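Saturday, March 29, 2025

Notebook, glue bench. Long one today, so get your coffee first.

I came in meaning to do nothing but sort the clamp drawer, and of course I ended up spending the whole morning on the solvent cement trials for the Petkov order (the stepped counter displays, clear acrylic, the ones with the little lip along the front of every shelf). I've been grumbling about those joints since December and I finally had the bench to myself and no phone ringing, so I thought, well, let's settle it.

The trouble, for anyone who wasn't here for the first batch, is that the lips craze. You glue them up, they look lovely, you go home feeling pleased with yourself, and a couple of days later there's a fine silvery frost creeping out from the joint. Amra Trajkovski spotted it first, holding a piece up against the window, and I told her it was dust. It wasn't dust, and I've apologized.

My guess in the winter was that we were using too much cement. I still think that's part of it, but after this morning I'd put most of the blame on the edges. We'd been flame polishing before gluing, because the polished edge looks so nice and it's satisfying work, and a flamed edge is full of stress. Put solvent on it and the stress lets go in all those tiny cracks. I read exactly this in the back pages of my old Vavier handbook years ago and had it underlined, too, which is a little embarrassing.

So, three sets of offcuts from the same sheet:

- Set A: flamed edge, glued as we've been doing it.
- Set B: scraped edge, no flame, glued cold.
- Set C: flamed edge, then annealed in the small oven, cooled with the door shut, then glued.

I cut 36 pieces altogether and used up nearly all the good offcuts in the rack, so please don't go looking for them. Set A was showing frost by lunchtime, under the lamp. I didn't expect it that fast. B and C are both clean so far, but I'm not trusting anything until they've sat out the week. They're on the top shelf by the door with masking tape labels. Please leave them be, even if you need the shelf!

Some notes on scraping while I still remember what my hands were doing. The back of a hacksaw blade is too soft to be worth bothering with. The Ullar scraper is much better, pulled toward you at a low angle with hardly any pressure, in one long stroke from end to end. If you stop halfway you get a little step, and the cement finds the step and pools there. I did this twice before I slowed down. Four or five strokes is plenty, and the edge should look satiny and feel dead square against the glass plate.
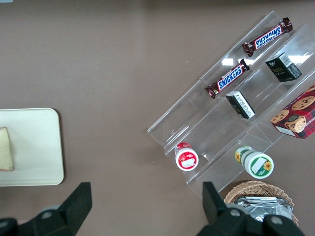 *Clear tiered stand with Snickers bars on it.*

The other thing I wanted to write down is the needle bottle. I've always filled it right up, and it always dribbles, and I've always blamed the needle. Today I filled it a third of the way, squeezed a bit of air out before turning it over, and let it draw back as it came upright. Not one drip on the whole of set B. All those years of wiping up! The cement runs along the joint by itself if the edge is square, so you're only steering, and you can watch the wet line travel. When it reaches the end, stop. Going back for a second pass is where I've been getting those smeary marks on the shelf face, and there's no polishing those out once they've bitten.

I haven't worked out the annealing time properly. I went by what Lirkelier print on their data sheet for sheet this thick, and I wrote the oven settings on the card taped to the door instead of copying them here, as the dial reads high and I don't want anyone taking my number for a real temperature. If set C holds up we could keep the flamed look on the outside edges, where customers put their fingers, and scrape only the ones that get glued. Amra thinks the oven will be a bottleneck with 219 pieces still to cut, and she's probably right. It only takes a small stack at a time and you can't rush the cooling.

Leftovers for next week:

- Order a new glass plate; the old one has a chip on the left side that catches the film.
- Scraper needs a fresh edge before anybody uses it on real parts.
- Ask Petkov whether they mind satin edges inside the joints. I doubt they'll notice.
- Look at sets B and C under the lamp every morning and write down what you see, even if it's nothing.

The clamp drawer is still a mess. Sorry.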